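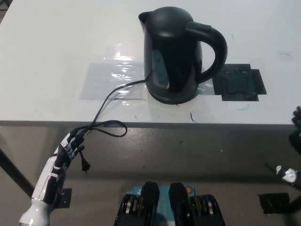 Kettle on the bench, left hand near the plug

Two-arm build: picking up a kettle lead and plug

flintmoor
10 March 2021
Carrying on from my old build thread, which got too long. The body and both arms are finished and the head camera is mounted. Arms are the Nolska kit with my own wrist adaptors, hands are Zulon, bought second-hand. It lives in our shared workshop and I get the bench two evenings a week.

The job I've set is to get hold of the plug of an ordinary electric kettle with the left hand, bring it up to the table and hand it over to the right. No socket yet. The kettle stays empty and nothing gets plugged in.

Where I am: the hand gets to the lead most of the time. Closing on it is the trouble. The fingers push the lead away before the thumb comes round, it starts swinging, and then the position I worked out is no good. I've run 51 attempts and kept a log. Five ended with the plug held well enough to lift it. The rest were either a miss or a grip on the lead too far from the plug.

Servo speed is set to 2000 in the Gamage software, which goes up to 3000. Slower than that and the wrist judders. Suggestions welcome.

pat_osprey
Start with the plug lying on the table. You've got it hanging over the edge in mid-air, so the slightest touch moves it. On the table it has something to be pressed against. Get that working, then go back to the hanging one.

flintmoor
I did the table version first. It works, but the fingertips scrape the surface and I've worn through the rubber on two of them. Hanging looked like the kinder option.

Dunnock7
I'd disagree with pat. Hanging is fine if you let it settle. How long do you wait between reaching the lead and closing?

flintmoor
No wait at all at the moment. It closes as soon as the arm reports it has arrived.

Dunnock7
Put a wait in then. Also come at it from below with the hand open and let the lead drop in between the thumb and fingers. Coming in from the side is asking for a swing.

bracket_and_bolt
What's the black patch on the table to the right of the kettle, under the handle? And the clear sheet on the left?

flintmoor
Black patch is where the kettle goes back to at the end of a run. It started as a neat rectangle and has been added to. The clear film is taped down where the left hand rests, it slides better than the bare top. It has wrinkled badly and wants replacing.

bracket_and_bolt
I'd get rid of the film. It's throwing highlights all over the place and so is the kettle. If your vision is picking out edges, that's a lot of false ones. Is there an orange light near the bottom of the kettle or is that another reflection?

flintmoor
Vision only looks for the lead, and it's dark on a pale table, so it hasn't been a problem so far. I take the point about the film.

pat_osprey
It isn't dark on pale once it's over the edge. Then it's dark against grey speckled floor, with a dark table leg next to it. I'd put money on your misses being there.

flintmoor
Just been through the log. Most of the misses are below the table edge, yes. I'll hang some white card behind it.

Dunnock7
Card will help the camera but it won't fix the grip. Do the wait first or you won't know which one made the difference.

Habibur Selvanayagam
I have the same hands. The thumb is slow out of the box and there is a setting for it under Advanced, called closing order. Set it to thumb first. The default is all together, but the fingers have less far to go so they always win. Check the thumb tendon for slack as well. Mine needed a full turn on the screw.

flintmoor
Didn't know that was there. Found it, changed it, and the thumb does arrive first now. The tendon was slack too.

pat_osprey
I still say do it on the table with new fingertips. Flustanico sell stick-on ones and they're cheap enough to treat as throwaway.

Dunnock7
You can say it as often as you like, he wants to do the hanging one.

bracket_and_bolt
Drop the speed as well while you're at it. Juddering at low speed sounds like the wrist adaptor to me, and you're covering it up by running faster.

flintmoor
Could be. The left adaptor was the first one I printed and it has some play in it. I'll reprint it before I touch the speed.

Order of work is now: wait before closing, another batch of attempts, then card, then the adaptor. Bench is booked by someone else for a bit, so expect the next lot of numbers in May.

Habibur Selvanayagam
Post the thumb settings when you have them. I never got mine to hold anything as thin as a kettle lead.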